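## Cleaning a record before transfer

1. Set the Kramer deck level and fit the 5 g counterweight.
2. Brush the dry surface for three full rotations, following the grooves.
3. Apply the cleaning fluid in an arc, keeping it off the label. Leave for 20 seconds.
4. Wipe with a fresh microfibre cloth, then rinse with distilled water.
5. Stand the disc in the rack until dry. Do not use a hair dryer.
6. Record at 24-bit. Name the file by catalogue number and side, e.g. `MED400_A`.

Discs with grey mould go to Aisling Coughlan before any playback.
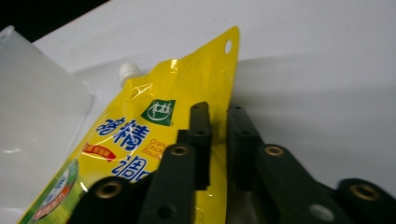
*Yellow spout pouch with white screw cap.*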